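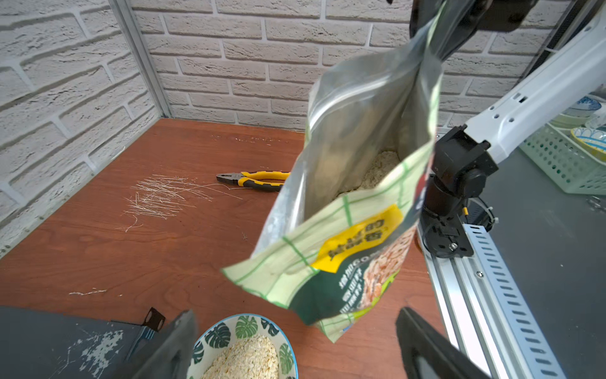 **Do I need to know anything about robots to do this?**

Only how to be patient with one. If you can cook breakfast, wrap a present or get a stubborn jar open, you already have the skills we want to record, and we'll teach you the controls on your first day.

## Wulo is looking for demonstrators (paid, part-time)

Posted July 28, 2019

We're the Wulo project, a small team at Gatus, and we teach two-armed robots to do kitchen chores by showing them how. You sit at the control station, move a pair of handles, and the arms at the table move with you. Every run you finish gets saved, and the robot learns from the whole pile. So far we have 1,702 good runs, and we want a lot more before December!

Right now we're deep into pouring and holding: oats, rice, dry beans, anything that comes in a floppy bag and has to end up in a bowl. Bags are wonderful and maddening. They sag, they fold over, they slide out of the grip just when you think you've got it (you will say a few words out loud, everyone does). After that come lids, dish stacking and simple hand tools.

**What you'd do**

- Run tasks by remote control, up to 12 hours a week
- On some days, guide the arms directly by hand
- Mark each run good or bad, and be fair about it
- Reset the table between runs
- Tell us when a task is badly designed. We really do change them.

**Who we'd love to hear from**

Anyone 18 or older who can sit fairly still for a session and doesn't mind doing the same thing over and over, a little better each time. Left-handers very welcome, we're short on you. Gamers, knitters, line cooks and piano players have all taken to it quickly, but so have people who had never touched a controller.

Sessions last 2 hours with a break in the middle. Training is paid at the same rate as regular sessions. The lab is on the ground floor of the Polishchuk building, step-free from the parking lot, and the seat and handles adjust.

**To apply**

Send a few lines to the Wulo desk at Gatus with the times you're free and one thing you're good at doing with your hands. No résumé needed. We'll invite you in for a short tryout at the controls.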